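Frequently Asked Questions – The Penner Playhouse

Last updated 23 February 2018 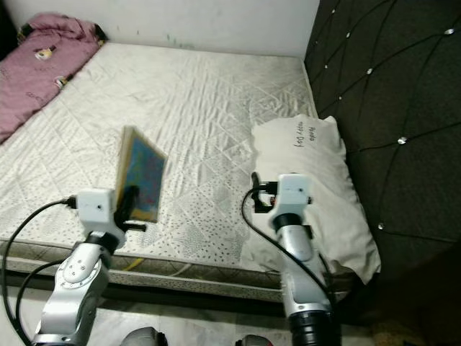 How long is the current show?
"Destemico" runs 81 minutes and is played straight through. There is no intermission. The bar opens an hour before curtain and stays open afterward.

Is "Destemico" a new play?
The script is new. It was adapted from a radio serial of the same name, and the stage version cuts the serial's large cast down to four actors, most of whom play more than one part. You don't need to know the serial to follow the story.

What if I arrive late?
Latecomers are seated at one point only, during the first scene change. If you miss that, you can watch from the standing area at the back. We can't refund or exchange tickets for late arrival.

How many seats does the theater have?
The main room has 90 seats on three sides of the stage. No seat is more than seven rows back. Seats are not assigned except for subscribers, who can choose theirs when they renew.

Can I exchange my tickets?
Yes, up to the day before the performance. Call or visit the box office with your order number. There is no fee for exchanging into another date of the same show. If you move to a different show, you pay any difference in price.

Do you sell tickets at the door?
We do if there are any left. The box office keeps a waiting list for sold-out performances – you have to sign up in person, and you have to be in the lobby when your name is called.

Is the show suitable for children?
We suggest "Destemico" for ages 12 and up. There is some strong language and one loud gunshot effect. Children under five are not admitted to evening performances of any show.

Where do I park?
The Curden Street garage is two blocks away and charges a flat evening rate. Street parking is free after six. Please don't use the lot behind the building. It belongs to the dental office and they do tow.

Is the theater wheelchair accessible?
The lobby, restrooms and main room are all on one level. Tell the box office when you book and we will hold a space for you and a seat next to it for your companion. Large-print programs are at the coat check.

Do you accept scripts?
We read unproduced full-length plays once a year, in May. Send the first ten pages and a short synopsis. We don't read musicals or screenplays. Replies can take over four months.

What is coming next?
"Wotley," a comedy set in a county records office. Subscribers book first, and single tickets go on sale after that.

Contact the box office | © 2018 The Penner Playhouse | Back to top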